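**Chore automation** is the long-running attempt to have machines do the small jobs that people do while thinking of something else: restocking a shelf, clearing a counter, shutting a door. As a field it has plenty of money and rather fewer finished chores.

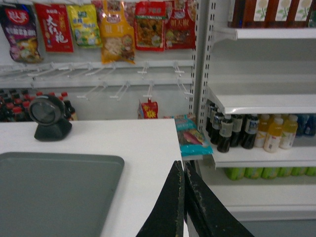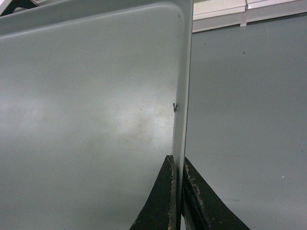

*Counter and snack display (first picture); gripper on the edge of a metal panel (second picture).*

Flistano, 5/7/25

## Scope

The term covers household and shop-floor work alike. The two are usually lumped together, as both involve objects that were designed for hands and put down by somebody in a hurry. Factory welding and warehouse sorting are left out by most writers, having been solved by rearranging the building around the machine. Few households will agree to that.

## Shop-floor work

Small shops are a favourite test. Stock comes in bottles, boxes and soft packets, and each asks for a different grip. Bottles are the easy part. A snack packet on a display hook has to be lifted along the hook before it can come away, and it changes shape when squeezed. A packet that has ended up leaning at the foot of a shelf is harder again, there being no agreed place to take hold of it.

Barcode scanners, often cited as proof that retail is already automated, read the label once something else has brought it to them. The bringing is the chore.

## Doors, lids and panels

Flat sheet metal gives trouble of another sort. A plain, shiny face offers a camera little beyond glare, so most systems look for an edge and pinch it between two fingers. Holding on is then fairly simple. Moving a hinged panel means following its arc, and a machine that guesses the hinge wrongly will pull with great confidence in the wrong direction.

Rubbery finger coverings help with grip and wear out at the tips. Sales brochures seldom list them as a running cost.

## The Ploluvar trials

In January the Brorkemeck workshop ran 200 attempts at 17 shop chores, under the direction of Kalliopi Perić. Her report rated 3 of the chores as ready for unattended use and 2 as "ready if one stands nearby", a category critics have noted also includes toddlers. Natanael Andrade, reviewing the report for the Milošević bulletin, objected that no chore had been timed against a bored shop assistant. Perić replied that the assistant had declined to take part.

## Current position

Most writers on the subject now answer the question of whether machines can do chores yet with "some, slowly". Estimates of when this will change have been revised often, always to a later year.

## See also

- Shelf stocking
- Gripper wear
- Dishwasher (the one that worked)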